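Sondamthorpe Swaps Its Stale Bread for Supper

If you have walked down Lynch Street lately and wondered why there is a line out the door of the old reading room just as the bakeries are closing up, the answer is bread -- and mostly yesterday's bread at that. The Sondamthorpe Leftovers Supper opened its doors for the spring on May 27, 2026, and by the time the last bowl was wiped clean, 200 people had sat down to eat food that would otherwise have gone into the trash.

The idea is a simple one, and those of us with grandmothers will recognize it right away. Neighbors bring whatever is sitting at the back of the refrigerator or going soft in the fruit bowl, the shops along the street add what they could not sell, and a kitchen crew turns the whole lot into soup, bread pudding, fritters and a very good onion tart (this reporter had 2 slices and would happily have had another). You pay what you like on the way out, or nothing at all if it has been that kind of month.

Rónán Ní Mhurchú, who started the suppers after a long career cooking in school cafeterias, spent most of the evening going from table to table with a ladle in one hand and a dish towel over one shoulder. "People feel bad about the half a cabbage," Ní Mhurchú told us. "They bring it in almost whispering. I tell them, give it here, I've been hoping for a cabbage all day!"
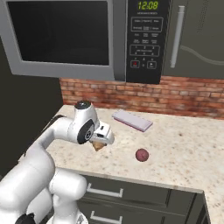
Microwave above a granite countertop, with the clock at 12:08.

A good part of the evening was given over to talk about what to do with leftovers at home. Ní Mhurchú's advice was cheerful and practical: put cooked rice in the refrigerator promptly, add a spoonful of water before you warm it up, cover the dish loosely, and stir halfway through so the middle gets as hot as the edges. Soup keeps nicely in the freezer if you leave a little room at the top of the container, and please, she begged, write the date on the lid.

The suppers have been helped along by Kinovine, the grocery on the corner, which gave 100 soup bowls and a great many bruised pears. Donations on the night came to $3,530, all of it going toward a bigger stove and some much-needed chairs, the present ones being rather hard on anyone over the age of twelve.

The next supper will be announced on the board outside the reading room. Bring a container with a lid if you have one, as there is nearly always soup to take home, and if you have a cabbage, bring that too.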